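Nakska library to stop charging late fees in February

Nakska Public Library will stop charging overdue fines on books, magazines and most other items starting in February, and will clear old fines from the accounts of 530 cardholders.

The library board approved the change at its evening meeting after a short discussion. The vote was 6 to 1.

Under the current rules, adults pay 25 cents a day for each overdue item and children pay 10 cents. Anyone who owes more than $5 is blocked from checking out anything else until the balance is paid. Those charges will end for both groups.

Library director Dae-han Hyun told the board that fines bring in very little money and take up a lot of desk time. He said many of the blocked accounts belong to families who checked out a stack of picture books, returned them late and then stopped coming in.

"We have the books back on the shelf. What we don't have back is the family," Hyun said. "I would like to see them at story hour again, and a $7 balance is keeping some of them away."

Of the blocked cards, 72 belong to children under 12. Those will be unblocked first, and letters will go out to parents at the address on file. Parents do not need to call or come in. Anyone who has moved can update an address at the front desk or over the phone.

People will still have to pay for items they lose or damage. An item will be marked lost when it is 56 days overdue, and the replacement cost will be added to the account at that point. If the item comes back in good shape, the charge will be removed. The library will send two reminders before that happens, by email or text for people who have signed up for them and by mail for everyone else.

Museum passes and the two sewing machines are not covered by the new policy. Both have waiting lists, and the daily late charge on them will stay at $2.

The board also agreed to expand the children's lending shelf at the Udenetti Street branch, which now carries puzzles, board games and a small number of toys. Loans from the shelf run for three weeks, the same as books, and can be renewed once if there is no hold on the item. Puzzles with missing pieces should be returned with a note so staff can pull them.

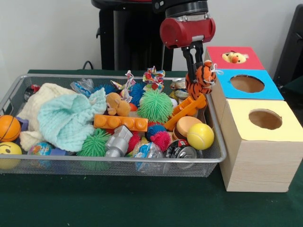

The one vote against the fine policy came from a board member who said she supported clearing the children's accounts but wanted to keep a small charge for adults. She said people on the hold list for new books could end up waiting longer if there is no penalty for keeping a copy past its due date.

Hyun said the library will track hold times through the summer and report back to the board in September. Popular new titles will keep their shorter loan period of 14 days, and a cardholder with an item more than two weeks overdue will not be able to place new holds until it is returned.

Money from fines has dropped every year since the library started automatic renewals. Most regular books now renew on their own up to two times unless another person has asked for them. The director's report said the lost income can be covered from the supply budget, mostly by printing fewer paper notices.

The change will need an update to the checkout system, and both branches will open late, at 11 a.m., on the first morning of the new policy so staff can finish the work. Book drops will stay open. The online catalog may be down for part of that morning, and holds that would have expired during the outage will be kept for one more day.

In other business, the board heard a report on the roof at the main building. The leak over the local history room has been patched, but the contractor, Iyer Roofing, recommends replacing the whole section above it before next winter. A bid is expected next month. The history room is open again, although the map cases will stay in the basement for now and can be seen by appointment.

The board put off a decision on new chairs for the Rumavlow Room. Members asked for a second price quote and for samples to try out - the current chairs stack well but have drawn complaints from the evening book group.

Residents with questions about their account can call the main desk or stop by either branch during regular hours. People who paid a fine before the vote will not get a refund.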